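**Brevomwood opens rental of its robot hand kit to small workshops and schools**

Brevomwood started this Monday to take orders for Calero, a rental kit for people who want to teach a robot hand to pick up ordinary things. Until now the company gave the kit only to partners. From July any workshop, school or small laboratory can rent it by the week.

The kit includes one arm, one hand with several fingers, the control box, the cables and the program Stimix, which records each movement so that it can be repeated or corrected later. The rental price is 170 dollars for a week. Customers who keep the kit longer than 4 weeks pay 99 dollars for each week after that. Delivery is included, but the customer must pay for the return.

Vinh Dương, who leads the rental service, explained that the company does not send any special test objects. Customers are asked to use what they already have at home or in the office.

"In the beginning we made plastic blocks for training, all the same size," he said. "The hand became very good with plastic blocks. Then a customer gave it a roll of tape and it did not know what to do. So now we say to people, please take things from your own desk."
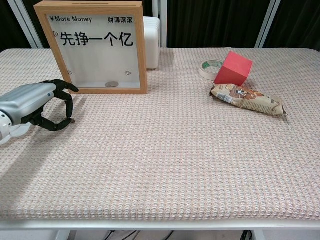
*The robot hand at a money box with a coin inside. Also on the table are a red cube, a roll of masking tape and a snack bar.*

Each object asks for a different way of holding. According to Nga Ninh, who writes the training lessons for Calero, a box with a flat glass front is difficult for beginners, and they often press too strongly. A snack bar in its wrapper is light and changes its shape under the fingers. She recommends to start with a cube and to leave glass for the second week.

The company also advises to put a cloth with some texture on the table. On a smooth surface small objects slide away when a finger touches them from the side, and the recorded movement must be thrown away.

Hacer Altıntaş, who teaches in an evening technical course, had the kit for 2 weeks before the public opening. She was satisfied with the hand and with the lessons, but less with the first installation. Her group needed a full afternoon to connect everything, and one page of the guide showed an older control box. The students also asked for a louder warning sound before the arm begins to move.

Tài Đinh from the support team confirmed that the guide is now corrected. A change of the warning sound is planned, but he could not give a date. Support answers by telephone and by e-mail on working days, in English and Vietnamese.

The kit needs a stable table and a normal wall socket. Stimix runs on a common laptop, which is not part of the rental. Customers must pay a deposit, and it is returned after the kit is checked. Damage of the fingertips from normal use is covered, damage from liquids is not.

Orders can be made through the Brevomwood office. Schools may ask for a free demonstration of two hours before they decide.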